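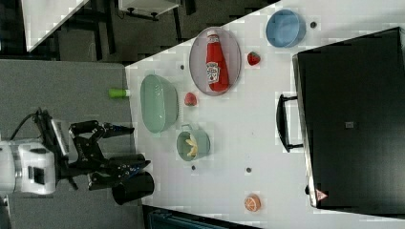 For my thesis chapter I have to compare two ways of teaching a grasping policy, and in March I finally got a result that I trust. I write it down before I forget the details.

The first way is the one everybody in our lab uses. The policy gets the demonstrations as they are recorded, and it learns to copy the next arm movement. The second way was proposed by Anika Alcantara, who sits at the desk next to mine. She cuts each demonstration at the moments when the fingers close or open, and the policy must also predict how far away the next cut is. We call this version Bellamy. The plain one is called Zendis, from an old folder name.

Both were trained on the same 1007 demonstrations of kitchen tidying, with toy fruit, bowls, a ketchup bottle and a cup. Then I ran 38 trials for each, always with the same starting layouts, which I marked on paper.

Zendis completed 7 trials fewer than Bellamy. I expected the difference to come from the small objects, like the toy strawberries. But for these the two are almost equal. The difference comes from the cup when it lies on its side. Zendis often closes the fingers too early, pushes the cup a little and then repeats the same movement. Bellamy waits longer before closing, and this small wait is enough in most cases.

I am not yet sure about the reason. It is possible that the distance prediction only makes the policy slower, and slower is better for round things. To check this, I will run Zendis at reduced speed with four different settings. Anika thinks it will not help. I think it will help a bit, and we have a coffee on it.

The cutting script still has a bug with very short demonstrations, so please don't ask me for it before I fix that.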